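3.2 台面陈列与取物习惯

在谈取物习惯之前，我们想先花一点篇幅说说台面本身。做便利食品陈列研究的人，往往一上来就讨论品类、价格和补货周期，而顾客真正面对的，常常只是一张桌子那么大的地方。Fondik 是一间开在办公楼底层的小店，店面不深，靠里的一张棕色台面既要摆饮料，又要摆零食和当天的三明治，中间还得留出一块地方，让人把挑好的东西先放下来。我们从十一月起在这里观察，起初并没有打算单独写台面，后来翻看各自的笔记，发现每个人都在反复记同一类事情：东西装在什么容器里，容器之间隔了多远，手伸过去的时候会先碰到哪一样。于是便有了这一节。

参与这部分访谈的共有24人，多数是楼里的上班族，也有几位附近的住户。访谈没有固定的问卷，由 Melina Koutsoukos 和 Zihan Tan 在店外的长凳边进行，聊到哪里算哪里，有时一杯咖啡喝完了，话还没有说完。我们很感激他们的耐心，特别是那些赶着回去开会、却仍愿意站着把话讲完的人。

谈得最多的是容器。同样是零食，放在浅托盘里和放在编织篮里，给人的感觉相差很远。一位受访者说，篮子让她想起家里的餐桌，“好像是谁给我留着的”；而白色的方托盘则让她觉得“可以翻，可以挑，翻乱了也没关系”。这样的说法在访谈中出现过好几次，措辞各不相同，意思却很接近。我们因此把台面上的容器粗略分为3类：第一类是把物品托起来、让人一眼看清的透明架；第二类是把物品围起来、带有些许家常气息的篮子；第三类是边沿低矮、便于拿进拿出的托盘。分类并不严密，有些容器介于两者之间，但用来整理现场笔记已经够用了。

图4所示的布置把这3类容器放在了同一张台面上，后文的讨论大多以它为参照。
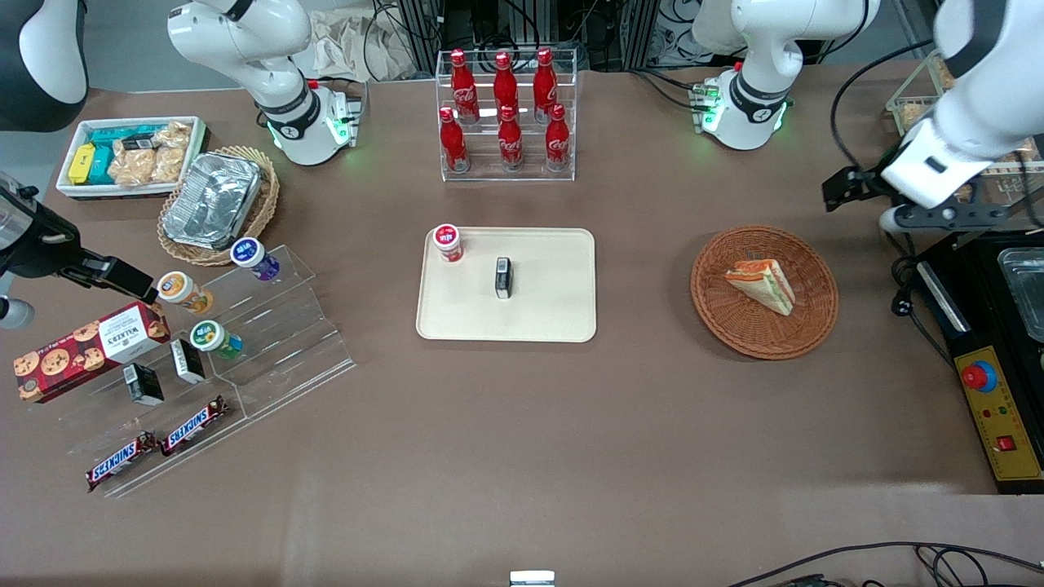 图4　饮料、零食与三明治的台面布置。后方为双层透明架上的可口可乐，中央为米白色托盘，右侧编织篮内为三角形三明治。

先说透明架。可乐分前后两排，整整齐齐地立在双层架上，瓶身的红色和白色字样几乎不受遮挡。Krystyna Kwiatkowski 在早期笔记中写道，这种架子“本身不说话，话都让瓶子说了”，我们觉得很贴切。左侧的阶梯式透明架用的是同一种思路，只是瓶子小，标签颜色又各异，紫的、橙的、绿的，沿着台阶错落开来，看的人便会不自觉地一只一只比较过去。有几位受访者承认，自己本来只想拿可乐，却在小瓶前面多停了一会儿。至于这一停究竟出于好奇，还是出于犹豫，单凭访谈很难分辨，我们也不愿替他们下结论。

再说篮子。右边的圆篮呈红棕色，里面是一份三角形三明治，白面包夹着绿色的生菜和橙色的馅料，切口处的颜色正好露在外面。店主 Kalliopi Nikolaidis 对这一点格外在意，她多年前在 Makris 面包房做学徒时，师傅就反复叮嘱，三明治要让人看见“里面”。左后方另有一只编织篮，盛着用铝箔盖起来的铝箔盘，处理方式恰好相反，内容全在遮盖之下。受访者对两只篮子的反应也因此很不一样：谈到前者，他们说的是生菜新不新鲜、面包软不软；谈到后者，他们多半先问一句“里面是什么”，然后才谈别的。同一种编法的亲切感，似乎并不足以抵消看不见内容带来的迟疑，这与我们最初的设想有些出入。

白色长方托盘里的零食又是另一番光景。黄色的盒子靠着左端，旁边是青绿色的零食盒，右半边则全是透明包装的金黄色饼干。盒装和袋装并没有分盘，只靠颜色形成了一条松松的界线。Paavo Hyvönen 起初建议加一道隔板，店主婉言谢绝了，说隔板一加，客人就不好意思伸手了。我们后来在访谈里有意留心这一点，发现确实有不少人喜欢托盘里那一点“可以商量”的余地，拿起一包，觉得不合适，再放回去，心里没有什么负担。

最后要提的是中央的米白色托盘。它四角圆润，面积不小，放的东西却很少，只有一只红盖的白色小瓶和一只白顶的黑色小盒。从陈列效率来看，这大概是整张台面最不划算的一块地方，我们中也有人主张把它换成第二层货架。不过在访谈中，受访者提到它时语气往往是放松的，有人称它为“歇手的地方”，有人说看见它就知道东西该往哪儿放。我们在笔记里沿用了店里的叫法，管它叫 Grerum 盘，取自店主老家厨房里那块专门腾出来的案板，久而久之，连受访者也跟着这样叫了。

把上面这些观察放在一起，可以看到一个大致的倾向：透明架引人比较，编织篮引人联想，低边托盘引人动手，而中央的留白给这几种动作提供了一个落脚处。这个倾向不宜推得太远。Fondik 的客人彼此面熟，愿意在台前多站一会儿，换成人流密集的车站小店，情形很可能不同。此外，访谈依赖回忆，受访者对颜色和位置的记忆常有偏差，有2位甚至把可乐记在了台面左侧。在 Zallareck 店的补充观察中，我们改用边看边谈的方式，请受访者站在台前随手指着说，相关结果见3.3节。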